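Chapter 4
Friction: The Force You Forget About

I learned about friction on a hill in Cullwood when I was 11, wearing a pair of hand-me-down sneakers with no tread left on them. It had rained all morning. I made it most of the way up to the bus stop, and then I made it all the way back down, on my seat, with my lunch in my lap. My friends went up the same hill in the same rain and stayed on their feet. Same slope, same gravity, different shoes. If you understand why, you already have a good piece of this chapter.

Friction is the force that shows up when two surfaces touch and one of them slides, or tries to slide, along the other. That second part matters more than most people expect. A book sitting on a tilted desk isn't moving at all, and friction is still hard at work on it, pushing up the slope just enough to balance the pull of gravity down it. We call that static friction. Once the book lets go and starts to slide, we're dealing with kinetic friction, and for most everyday pairs of surfaces it's the weaker of the two. You've felt this if you've ever shoved a heavy dresser across a bedroom. Getting it started is the awful part! After that it goes along pretty well, until you stop to rest and have to start it all over again.

In the last chapter we drew the normal force as an arrow pointing straight out of a surface. Keep that arrow handy, you'll need it on almost every page from here on. The harder two surfaces press together, the more friction they can supply. Press your palm lightly on a table and slide it, then lean your weight on it and try again (go ahead, I'll wait). The table didn't change and neither did your hand. What changed was the push between them.

Holding things works the same way. When you pick up a glass of water with your fingers around the sides, your fingers push inward and gravity pulls down, and the only thing holding the glass up is friction, acting along the skin. Squeeze too gently and the glass slips. Put a little dish soap on it and you have to squeeze a lot harder for the same result. Tongs, pliers, clothespins and bicycle brakes all play this game, and we'll work through the numbers for several of them in Section 4.3. 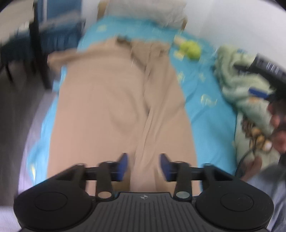
Figure 4.1 Two blue fingertip pads facing each other across an open gap.

People were putting friction to use long before anyone wrote an equation for it. The old grain mill at Bravulmont, finished in 1778, has a stone ramp beside the loading door with shallow grooves cut straight across it. I visited one July and walked up and down that ramp until my knees complained. The stone between the grooves is worn smooth as a plate, but my boots still caught on every edge. Whoever cut them had a good feel for the problem, probably from watching somebody fall.

We'll measure friction with a number called the coefficient of friction, written with the Greek letter mu. It has no units, which bothers some of my students every year. Suppose a crate presses on the floor with a force of 20 newtons and the coefficient of kinetic friction is 0.5. Multiply the two and you get 10 newtons of friction while it slides. That's really all the math there is for the first few sections, so don't let the Greek scare you off.

Before you go on, look back at Section 3.2 and make sure you can draw a force diagram for a block on a slope. You'll also want a ruler, a flat board, an eraser and a coin for the first activity. Set the coin and the eraser side by side on the board, lift one end slowly, and write down the height at which each one starts to slide.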